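Refunds on paper: a former fraud examiner on why the same trick keeps working

2021-07-11

Lieven De Graaf spent most of his working life reading other people's invoices. He began on the payments desk of a freight company, moved to a tax office and ended up as a private examiner hired by lawyers. He has heard the claim that software has made sales tax fraud a thing of the past, and he doesn't buy it.

"Every few years somebody sells a new system and tells you the crooks are finished," he said. "Then you look at the files and it's the same stuff. A supplier who doesn't supply, a buyer who doesn't buy, and a refund that goes out because the form was filled in right."

The case he keeps coming back to is Tustex, a wholesaler of workwear that claimed refunds on goods it said were shipped abroad. The company submitted 862 invoices over the life of the scheme. De Graaf was brought in by the lawyers for a creditor and read all of them. By his count 605 were made out to one customer, a firm called Drirness, which had a mailing address and a bank account and very little else.

"No forklift, no shelves, no staff," he said. "I asked who unpacked the boxes. I got a long answer about logistics partners."

The director of Tustex pleaded guilty and went to prison. I asked whether that showed the checks had worked in the end. De Graaf shrugged.

"Who caught him? A trucking company that hadn't been paid. They called to complain about a bill, and somebody on the other end noticed they'd never carried the loads he was claiming for. Give the credit to the truckers."

I had read the agency's press release on the case, which spoke of sophisticated analysis. He laughed when I mentioned it, then asked me to show him the sophisticated part. I couldn't.

He is no easier on the private sector. Flevau, the bookkeeping program Tustex used, was advertised as flagging suspicious entries. It flagged 100 of them. Each was cleared with a click by the same person who had typed it in.

"A warning you can dismiss yourself is a decoration," he said.

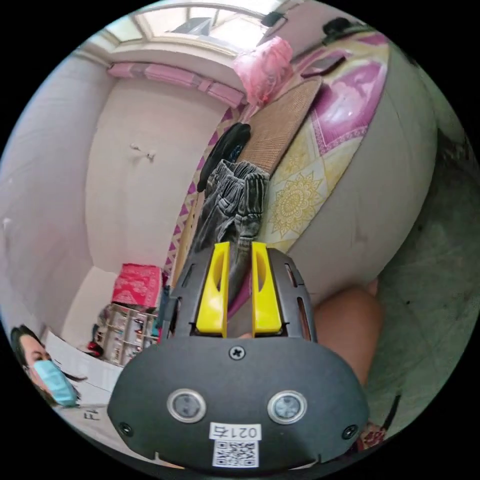 A hand-held gripper by a bed

Some of what he says deserves a harder push than it usually gets. He likes to claim that visiting a business in person would stop most refund fraud, and he has no figures for it. When I said so, he conceded the point, a little grudgingly.

"Fine, I can't prove it. I can tell you what I found when I went. With Drirness I could have saved everyone a lot of trouble in one afternoon."

And who would pay for the visits? A local office might handle 1,000 claims in a busy July. He thinks a few picked at random would be enough to make people nervous. I am not so sure that men who forge shipping papers are the nervous kind.

He did tell me about one that got away. Fjeld, a second company in the paperwork, had billed Tustex for storage. It was dissolved before anyone asked to see its accounts, and its owner was never charged.

"Maybe he stored something," De Graaf said. "I'd like to see the receipt."

The money claimed through Tustex has not been recovered. The creditor who hired him settled for a fraction of what it was owed, and he says his own bill was paid late.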